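An afternoon with the sweeping arms at Brilside

Posted in Visits. August 30, 2023

The train to Eddale goes as far as Eddale and no further, and the works bus goes as far as the gate of somebody else's factory. I arrived at the Brilside open afternoon on foot, then, with one wet shoe, and was given a lanyard that said VISITOR in case anyone had mistaken me for an employee.

Brilside occupies a long low building behind the old dairy. They do contract work on robot cells: other people's firms buy the arms, Brilside makes them do something, and then Brilside gets telephoned when they stop doing it. Most of the open afternoon was for customers. There was a talk about service contracts, with slides, and a buffet of the kind where everything has been cut diagonally. I had a sausage roll and went to look for the workshop.

What I wanted to see was the two-arm cleaning cell, which I'd read about in their newsletter in May. It tidies a tabletop. One arm holds a hand brush, the other holds a dustpan, and between them they do a job most of us learned at about the age of four and have been avoiding ever since. The man in charge of it is Lutz Diekmann, who has the manner of someone who has explained the word 'gripper' to a great many finance directors. He was kind to me, considering.

Diekmann doesn't talk much about the sweeping. He talks about looking after the thing. The sweeping was written by colleagues upstairs, he said, and they come down when it works. He gets the rest.

The rest begins with cables. Each arm has one running along the outside to the gripper, and the amount of slack in it is a matter of strong opinion. Leave too little and the wrist pulls it tight on a big turn and sooner or later a connector goes. Leave too much and it hangs about in the way and catches on things. Brilside have settled on a loop that looks careless to me and which Diekmann assured me had taken most of a week. He checks it by moving the arm by hand through its worst positions, slowly, with his other hand resting on the cable. There is a proper name for this procedure in the manual. In the workshop it is called taking it for a walk.

Then the brush. I'd assumed, if I had assumed anything, that a brush was a brush. But the cell has to know where the bristles are, and bristles bend. A new brush is stiff and reaches a bit further than an old one. After a few weeks the tuft splays, the tip rises, and the arm goes on making lovely confident strokes through the air just over the rubbish. The first time it happened they spent a morning on the software before anyone bent down and looked at it sideways.

So now there is a brush routine. The arm goes to a set height over the mat and stops, and somebody checks the gap under the bristles with a strip of card. If the card goes through too easily, the height is brought down a touch. Brushes are changed at 2000 strokes whether they look tired or not, and the gripper fingers get wiped with a dry cloth at the same time. They tried keeping the brushes on until 4000 and had a bad fortnight. Diekmann writes the changes in a hardback notebook, and the brush on duty during my visit had done 519. He seemed pleased with it, as you might be with a young horse.

The brush also slips. It is held by the top of a long flat handle, and every time the bristles drag, the handle tries to turn between the fingers. The fix they have for now is to grip, lift, let the thing hang, look at it, and regrip if it's out of line. Someone from Teuber, one of their customers, asked why they didn't bolt the brush straight on to the arm and have done with it. Diekmann said they certainly could, and then they would have an arm that could only ever hold a brush. The man from Teuber wrote this down. I think he had been hoping for a discount.
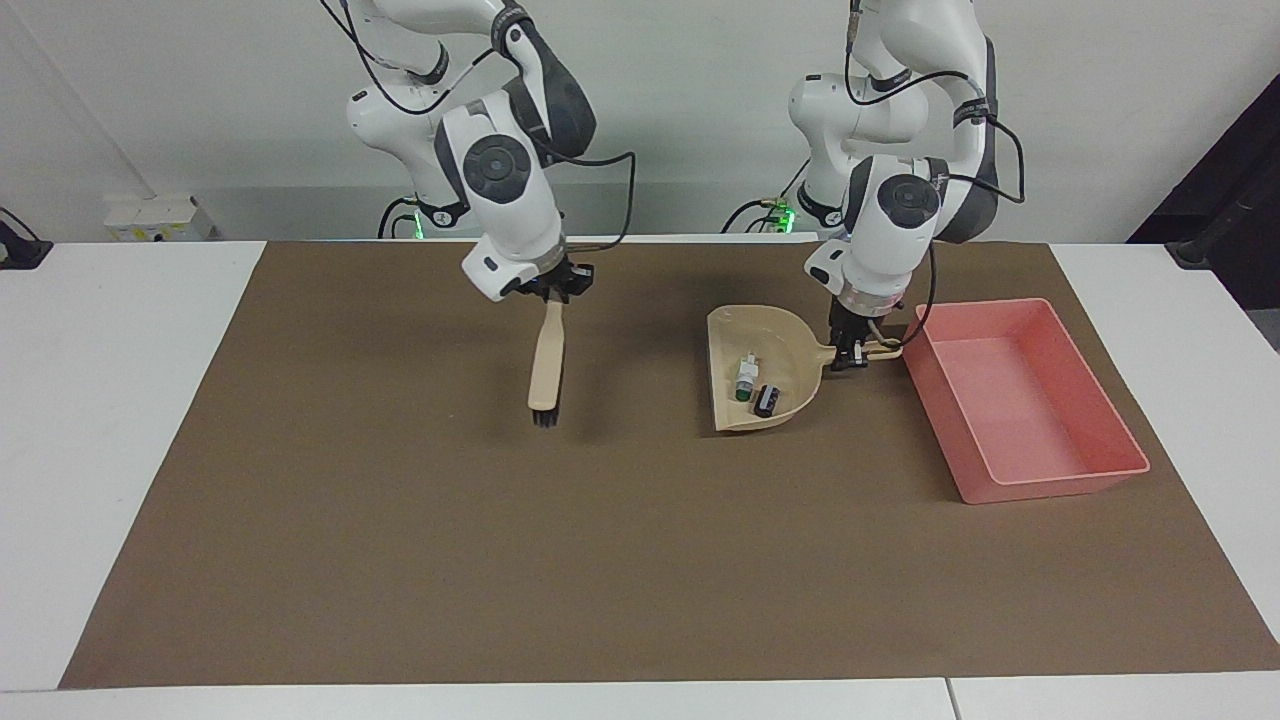

Brush over the mat, dustpan down, pink tray waiting on the right.

The dustpan arm has the duller job and, according to Diekmann, causes more of the trouble. The lip must sit flat. Tip the pan a little and small items go underneath, where they stay until the end of the day and are found by whoever lifts the mat. Press too hard and the mat creeps. It was put down fresh for us, and he had been over it with the side of his hand, smoothing, like a man laying a tablecloth for an aunt. A wrinkle you would never notice is a kerb to something the size of a pen top.

For that reason there's a daily check on the pan as well. Brush parked, pan down, and a look along the lip with a torch. If light comes through at one corner the wrist angle is corrected and the check is done over. I was allowed to hold the torch. I saw light at a corner, announced it, and was told gently that I was looking at the wrong side.

There is a small green light at the foot of each arm. I asked what they meant. 'That I can go for lunch,' he said.

We had a repair too, of a sort, though not one on the programme. A woman from Grurholm leaned in for a closer look with her handbag on the bench, and when Diekmann next called up the starting position the brush came in a finger's width to one side. He stopped everything, took the brush out, put it back, tried again and got the same. Then he went round the edge of the table pushing at it with his hip until one corner moved. A foot had worked loose. It took 3 turns with a spanner, a fresh go at the reference position, and the card under the bristles once more, and all told we stood there for nearly as long as the service contract talk. It was a good deal more interesting. The woman from Grurholm apologised to the table.

I asked whether he had a pair of arms like that at home. He has a vacuum cleaner, and says the belt needs doing.

By the time I got back to the front of the building the buffet had been cleared, by hand, and rather fast. They run the open afternoon once a year and you have to book through the Brilside office. Wear sensible shoes, and if you're coming by bus, ask the driver for the dairy and don't believe him when he says it's just round the corner.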